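4　番号を書く手、番号を読む声

4.1　区切りという小さな発明

前章では、メスティッツ町立図書室に残る貸出台帳をもとに、書架番号が利用者の口にのぼる場面を追った。本章で扱うのは番号そのもののかたちである。書架番号の研究というと、分類体系の思想や目録規則の変遷に関心が集まりやすい。筆者もはじめはそのつもりで台帳を開いたのだが、頁を繰るうちに、数字と数字のあいだに置かれた点や線のほうが気になって仕方がなくなった。横線があり、斜線があり、中黒があり、ただの空白もある。同じ職員の筆跡でありながら、朝の記入では横線、閉室まぎわの記入では空白になっている頁さえある。こんなに楽しい資料がまとまって残っていたこと自体、筆者には大きな驚きだった。

区切り記号は、目録学の文献ではたいてい脚注の扱いである。規則書に「適宜これを挿入する」と書いてあればよいほうで、挿入しない場合にどう読むのかまで記した規則書を筆者はまだ見ていない。ところが現場の帳面では、この「適宜」がじつに豊かに運用されている。メスティッツの台帳の書き手は、棚と段のあいだにはほぼ必ず線を引くのに、段と冊のあいだではしばしば線を略し、かわりに数字の大きさを変えている。冊の数字だけがひとまわり小さく、やや右上がりに書かれるのである。印刷された目録ではけっして再現されないこの大小の差が、書き手にとっては立派な区切りであった。

メノン式と呼ばれる配架法は、この点でひとつの見本になる。メノン式では棚、段、冊の順に数字を並べ、あいだを短い横線で結ぶ。規則としてはそれだけで、桁をそろえる必要もなければ、頭に零を補う必要もない。採用した施設の多くが小規模だったことを思えば、この身軽さはよく理解できる。ケニセル文書館の業務日誌には、メノン式への切り替えを終えた日の記事として「番号が短くなり、鉛筆の減りが遅い」とある。筆者はこの一行がとても好きで、調査のあいだ手帳の見返しに書き写して持ち歩いていた。

ただし、身軽な番号には身軽な番号なりの苦労がある。桁がそろっていないため、縦に並べて書いたときに列が崩れる。ケニセルの受入簿では、冊の数字が二桁に入ったあたりから列の右端が波打ちはじめ、書き手が途中で罫線を引き直している。引き直した罫線は定規を使ったものと使わないものとが混在し、インクの色も違う。おそらく複数の人の手が入っているのだろう。こうした修復の跡は、規則書をいくら読んでも見えてこない。帳面の紙面に目を近づけて、ようやく立ちあがってくるものである。

横線で結んだ短い番号は、書架の外でも広く使われている。物を棚に並べ、人が取りに来るという場面であれば、書物かどうかはさほど問題にならない。宅配荷物の棚はその身近な例で、箱に貼られた送り状と棚の構造とを結びつける工夫が、本稿の関心と隣り合っている（図2、図3）。議論の中心はあくまで書架の番号に置く。

図2　白い金属製の棚に置かれた段ボール箱。箱の多くに白い送り状が貼られている。

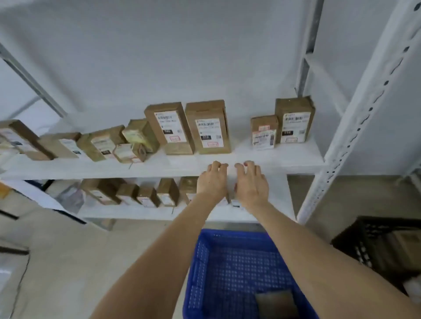

4.2　読みあげられる番号

番号は目で見るだけのものと思われがちだが、閉架式の書庫では声に出されることのほうが多かった。窓口の職員が請求票を読みあげ、書庫の職員がそれを聞いて棚に向かう。シコミッツの旧蔵書室では、窓口と書庫とのあいだに階段があり、番号は階段ごしに呼ばれていた。当時の職員の回想録には、この呼び声のことがたびたび出てくる。冬は扉を閉めるので声がこもり、夏は窓から入る市場の物音に負ける。そのため職員たちは、自然に番号の読み方をそろえていったという。

興味深いのは、そろえた読み方のなかで横線がどう扱われたかである。回想録によれば、横線は「言わない」のが決まりだった。ただし、黙って飛ばすわけでもない。横線のところで短く息を継ぎ、次の数字を少し高く言いはじめる。つまり横線は、声の高さと間に置き換えられていた。請求票のうえでは一本の短い線だったものが、階段を下りるあいだに呼吸になり、書庫の職員の手元でまた線に戻る。この往復を文字で追える資料はきわめて珍しく、筆者は回想録のこの箇所を読んだとき、思わず閲覧室で声を出して試してしまった（隣の席の方には申し訳ないことをした）。

レカ・ラジュ（Rekha Raju）は、口頭で伝達される記号列についての一連の論考のなかで、区切りの位置が聞き手の記憶のまとまりを決めると述べている。ラジュの扱った材料は織物工房の糸番であり、書架とは直接の関係がない。それでも、糸番を呼ぶ声にも同じような息継ぎがあったという指摘は、シコミッツの例と見事に響きあう。ラジュはさらに、息継ぎの位置が工房ごとに違い、別の工房から移ってきた職人がしばらく聞き間違いを重ねたことも報告している。書架番号についても同じことが起きていた可能性は高い。シコミッツからケニセルへ移った職員の日誌に「ここでは番号が早口で困る」とあるのは、速さというより間の取り方の違いを述べたものと読みたい。

この読みを補強するのが、ケニセルに残る請求票の束である。2018年7月31日の調査で閲覧できたのは83枚で、そのすべてが同じ寸法の薄い紙に書かれていた。票の上段は利用者の記入欄、下段は職員の記入欄で、番号は下段に鉛筆で書かれている。このうち17枚では、いったん書いた横線のうえに、もう一度線を重ねてある。字の訂正とは違って数字には手が加えられておらず、線だけが濃い。筆者ははじめ、筆圧の癖だろうと考えていた。しかし重ね書きのある票を並べてみると、いずれも棚の数字と段の数字が同じ票であった。

同じ数字が続くとき、横線は頼りなくなる。これは自分で書いてみるとすぐにわかる。異なる数字のあいだであれば、線が多少かすれても読み手は数字の切れ目を見失わない。ところが同じ数字が二つ続くと、線がかすれたとたんに二桁の数に見えてしまう。窓口の職員は、まさにその危うい箇所を狙って線を濃くしていたことになる。規則書のどこにも書かれていない、しかし実に理にかなった手の知恵である。筆者はこの発見を共同閲覧者に話しながら、年甲斐もなく早口になってしまった。

4.3　印字と手書きの同居

書架番号の歴史は、手書きから印字へという一本道で語られることが多い。たしかに背ラベルに関しては、活字、タイプライター、印字機という順で道具が入れ替わっていった。しかし実物のラベルを見ていくと、印字のかたわらに手書きの数字が添えられている例にたびたび出会う。メスティッツでは、印字された正式の番号の下に、鉛筆で短い番号が書かれた冊子が残っている。この短い番号は目録のどこにも登録がなく、正式の番号から機械的に導くこともできない。

筆者はこれを「添え番号」と呼ぶことにしたい。添え番号には、いくつかの共通した性質がある。まず短い。正式の番号が記号や零を含んで長くなりがちなのに対し、添え番号は数字を線で結んだだけのものが多い。次に、目立つ場所に、目立つ書き方で置かれる。枠で囲む、色を変える、下線を引くといった工夫がそれである。印字の番号が整然と並ぶなかで、添え番号だけがぐいと前に出てくる。配列の秩序からいえば余計者のはずなのに、目が真っ先にそこへ行く。

こうした同居は紙の上のどこにでも起こりうる。図3の送り状では、バーコードの下に「010-010-L30-551」という長い印字があり、下端には手書きの赤い角丸の枠のなかに「3-3-7」と記されている。何を指す数字であるかは本稿の関心の外にあるが、長い印字と短い手書きが一枚の紙に並び、どちらも横線で区切られているという点で、添え番号の姿を考えるうえでよい対照になる。

図3　棚の荷物に貼られた送り状。印字の番号と、枠で囲まれた手書きの番号が見える。

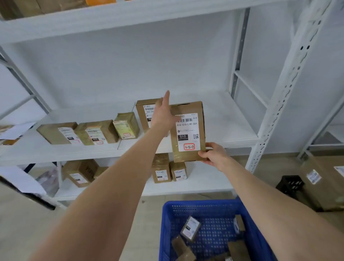

メスティッツの冊子に戻ると、添え番号の多くは表紙の裏、蔵書票のすぐ脇に置かれている。背ではなく表紙裏が選ばれた理由について、図書室の業務記録は何も語らない。ただ、台帳の記入順をたどると、添え番号のある冊子は季節ごとに置き場所を移されていたらしいことが見えてくる。冬のあいだ、図書室では暖房のある小部屋に人気の冊子を集めていた。5月になると小部屋は閉じられ、冊子はもとの書架に返される。正式の番号は冊子の本籍を示し、鉛筆の短い番号は冬の仮住まいを示していた、と考えるとつじつまが合う。

この解釈には弱点もある。添え番号のなかには、小部屋の棚の構成と合わないものが2件含まれている。小部屋の見取図は台帳の末尾に綴じこまれており、棚は4本しか描かれていない。にもかかわらず、問題の2件では最初の数字がそれを超えているのである。見取図が古いのか、書き手が別の部屋を念頭に置いていたのか、あるいは最初の数字が棚を表すという前提が誤っているのか、現時点では決め手がない。小部屋はのちの改築で姿を消しており、現地で確かめることもかなわない。筆者としては三つ目の可能性にもっとも心を惹かれている。数字の並ぶ順序が正式の番号と逆になっていたとすれば、見取図との食い違いは解消するからである。

順序の逆転については、シコミッツに参考になる事例がある。旧蔵書室では、正式の番号は棚、段、冊の順であったが、職員どうしの走り書きでは段が先に来ることがあった。回想録の著者はその事情を「足より先に目が動く」と表現している。書庫に立つ者にとっては、どの高さを見るかがまず決まり、そのあとで歩く先が決まるというのである。書架の前に実際に立って試してみると、この感覚は思いのほか納得がいく。もっとも、筆者は背が低く、上の段を見るときと下の段を見るときとでは首の動きがまるで違うので、人一倍そう感じるだけかもしれない。

4.4　消される番号

添え番号を論じるうえで避けて通れないのが、消去の問題である。仮の番号は役目を終えれば消される。鉛筆が選ばれたのもそのためであろう。そうなると、いま私たちが目にしている添え番号は、消し忘れられたものか、消す必要がないと判断されたもののどちらかになる。資料の残り方に偏りがあることは、どれだけ強調してもしすぎることはない。

ところが幸いなことに、消された番号も完全には失われていない。メスティッツの冊子の表紙裏には、消しゴムで紙の毛羽立った箇所がいくつも認められる。斜めから光を当てると、筆圧の跡がうっすらと浮かぶ。数字まで判読できるものは少ないが、横線だけは比較的よく残っている。前節で見たように、書き手は横線に力をこめる傾向があった。声では言われず、規則書では「適宜」とされ、印刷目録では書体まかせになる横線が、紙の凹みとしてはいちばん長く生き残っているのである。筆者はこの凹みを指でなぞりたい衝動を何度もこらえた（もちろん触れてはいない）。

消し方にも流儀がある。数字をひとつずつ丁寧に消したものと、全体をひと息にこすったものとがあり、後者では紙の繊維が一方向に倒れている。同じ箇所に何度も書いては消したらしく、紙が薄くなって裏の模様が透けかけた冊子もある。冬ごとに小部屋へ呼ばれた人気の冊子だったのだろう。問題の冊子は園芸の手引き書で、頁のあいだに乾いた葉の跡が残り、台帳でも貸出の記事が途切れることなく続いている。番号の研究をしていたはずが、気がつけば一冊の本がどれほど愛読されたかを追いかけていた。

ケニセルの場合は事情がやや異なる。文書館では早くから仮の番号を紙片に書き、資料の箱に挟む方式をとっていた。紙片は使い回されるため、ひとつの紙片に何代もの番号が線で消されては書き加えられている。古い番号が読めるという点では、消しゴムの跡よりはるかに扱いやすい。紙片の表が埋まると裏が使われ、裏も埋まると端に小さく書きこまれる。最後の番号にたどりつくまでに視線は紙のうえをぐるりと一周することになり、当時の職員もさぞ苦労したに違いない。業務日誌には、紙片を新調してほしいという要望が、書き手を替えながら繰り返し現れる。

紙片の番号を古い順に並べていくと、区切りの記号がゆるやかに変化していることがわかる。初期のものには中黒が多く、やがて横線が混じりはじめ、末期にはほとんど横線だけになる。メノン式の導入がこの変化を後押ししたことは疑いないが、導入の前からすでに横線が現れている点は見逃せない。職員たちは規則が変わるのを待たずに、書きやすく読みやすい記号へと少しずつ移っていた。中黒は鉛筆では汚れと紛れやすく、紙片のように手擦れの多い用紙ではとくに不利だったと思われる。

次章では、この移り変わりを書き手ごとに分けて検討する。ケニセルの業務日誌には当番の署名が残されているので、紙片の筆跡と照合すれば、横線を早くから使いはじめた人物をある程度まで絞りこむことができる。照合にあたっては、数字の「7」の書きぶりと、横線の入りの角度を主な手がかりとした。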